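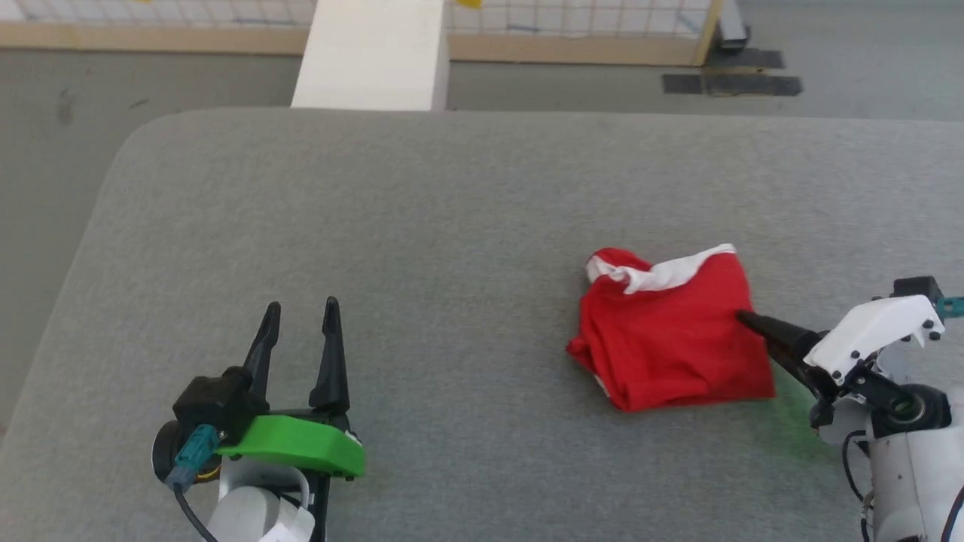

# Ponton: folding the small stuff

Hello! I keep this folder for anyone who has been handed a heap of small cloth things and told to make it tidy. It started as my own notes on folding and grew (a lot) once Suryani Lumbantobing began sending me corrections. We called it Ponton after the street I lived on when I wrote the first page, and I've moved twice since then, so please don't go looking for a cleverer meaning.

Ponton covers little garments, hand towels, flannels, napkins and tea towels. Sheets are not in here. I can't fold a fitted sheet and I've stopped pretending.

## What's in the folder

- `notes/` has the folding notes, one text file per kind of cloth
- `items.csv` is the list of pieces, 345 rows at the moment
- `folds.csv` is the list of folds I've written up, 791 rows, many of them the same tea towel on different evenings
- `words.md` explains what I mean by things like "heap", "flat" and "square enough"

Everything opens in an ordinary text editor or spreadsheet. If the columns in `folds.csv` look squashed, it's the long comments doing it. Turn on text wrapping and they behave.

## The columns in folds.csv

| Column | What goes in it |
|---|---|
| `item` | the number from `items.csv` |
| `start` | heap, flat, half folded or inside out |
| `fold` | halves, thirds, roll or "gave up" |
| `trim` | yes, no or can't tell |
| `comment` | whatever I felt like saying |

"Can't tell" is a proper answer, by the way! When a red cloth with a white band is bunched up on the table, it could be a small garment or it could be a towel, and I'd much prefer you write that down than guess. You can always fill it in once it's been opened out.

## How I fold from a heap

1. Find an edge first. Trim is a gift here, especially white on a strong colour, but check whether it's twisted before you follow it along. A band that shows up in two places may well be one band with a fold in the middle.
2. Pick up a corner and let the rest hang. Give it one shake. More than one and you're just making a breeze.
3. Lay it down and smooth from the middle outwards with the flat of your hand.
4. Fold in half, long edges together, then in half or thirds depending on your shelf.
5. Put the folded edge facing you when you stack, so you can take one without dragging out its neighbours.

Felt is lovely to fold on, I think. Cloth stays where you've put it, so you don't spend half your time chasing a sleeve. The drawback is fluff, and dark towels will pick up every bit going. I run a damp rubber glove over the surface before I start (Izzati Ismail swears by sticky tape, and we have agreed to disagree).

## Things I'm still not happy with

The `start` column is a bit woolly. In the early rows I wrote "heap" for anything that wasn't flat, including some pieces that had only one corner turned under. I've gone back over 58 of them and the rest are waiting for a wet Saturday.

Colours are also a muddle. I call things red when Suryani would say brick or cherry, and she's usually right, but red is what you'll find if you search. I've kept shades in the comments.

There are five rows marked "gave up". Four of those are the same halterneck top. The other is a bib with poppers that I took against.

## Adding your own

Please do! Copy the last row, change the number, and write the comment as if you were telling a friend over the washing-up. Send it to me or to Izzati and one of us will put it in, normally by the end of the month. If you fold things differently from me, put your way in `notes/` next to mine and leave mine alone, so people can try both.

You're welcome to use any of this for a class, a laundry-room noticeboard or your own amusement. A mention of Ponton would be nice. The tea towel pages are due a rewrite in July, so if you're printing those, maybe hold off until then.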